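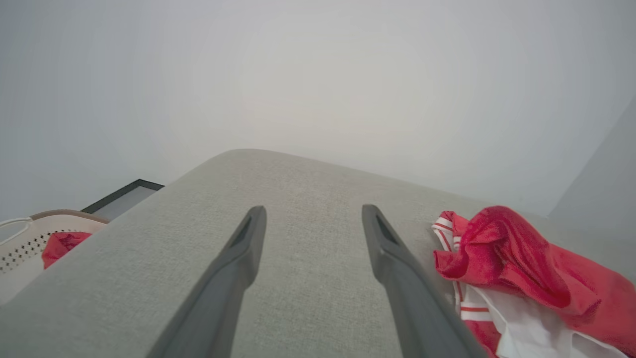 Print this page | E-mail this page

Oil furnace annual inspection: Bindimthorpe duplex, lower unit
Romitz Heating, job 3381

1. Service switch and emergency shut-off
OK. Both kill the burner. Label at top of stairs has faded, new one put on.

2. Oil tank, legs and fill pipe
OK. Surface rust on one leg, wire-brushed and painted. Vent whistle heard at last fill, per tenant.

3. Oil line and filter
Cartridge replaced. Slight weep at the flare fitting on the burner side. Remade the flare, no drip after 17 minutes of running. Check again in August.

4. Burner wiring and plugs
FAIL, repaired. One pin in the igniter connector was browned and loose. Cut back to clean copper and fitted a new pin. Housing not cracked, so left in service. Idden carries the full connector if it needs doing later.

5. Nozzle and electrodes
Nozzle replaced, same size and angle. Electrode gap reset to the burner manual.

6. Flame sensor
Cleaned. Lockout tested 3 times, tripped each time.

7. Flue pipe and draft regulator
Two screws missing at the elbow, replaced. Regulator swings freely.

8. Blower and air filter
Filter was grey and bowed in. Tenant has spares and was shown the airflow arrow. Temperature rise 39 Fahrenheit degrees, within the nameplate range.

9. Clearances
Paint cans stored against the cabinet. Moved to the far wall.

10. CO alarm
Past its replace-by date. Not supplied by us. Owner (Effiong Rentals) notified by e-mail, still open.

Print this page | E-mail this page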